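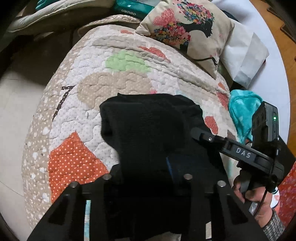 The Slow Road to Brallov

The coast road north of Costen used to be the way everyone went on holiday. Then the bypass opened, the traffic moved inland, and the seaside towns were left with their guesthouses, their putting greens and a good deal of peace. For anyone who wants a short break without an airport, that peace is now the main attraction.

We drove it in June in an elderly Honda, taking five days over a distance that can be covered in an afternoon. Costen is a sensible place to begin. It has a railway station, a covered market and free parking behind the harbour after six. The fish stalls close early, so go before lunch.

Tisden is the next town of any size, and the one we would go back to. The beach is shingle at high tide and firm sand at low, with a long line of painted huts under the cliff. There are 227 steps down from the upper promenade and a lift that runs until early evening. At the top, the tea gardens serve crab sandwiches on brown bread, and the pot of tea that comes with them is big enough for two.

Rooms in Tisden are mostly above pubs or in tall terraced guesthouses facing the sea. Ours was on the third floor, with a window that stuck and a view right across the bay. Breakfast finished at 9, even on Sunday. Prices go up once the schools break up, and several places ask for a two-night stay at weekends.

Beyond Tisden the road narrows and climbs over the headland. There are few places to stop for petrol, so fill up before leaving. A lay-by near the summit gives walkers access to the cliff path, which drops to a small cove with no café and no toilets.

Brallov sits at the far end, a village of 400 people with one shop, one pub and a slipway. Boat trips to the seal colony leave from here when the weather allows — ring the evening before to check. The crossing can be rough, and the boats are open, so take a waterproof.

The pub does food every night except Monday. The bus back to Costen stops outside, twice a day in summer and once in winter.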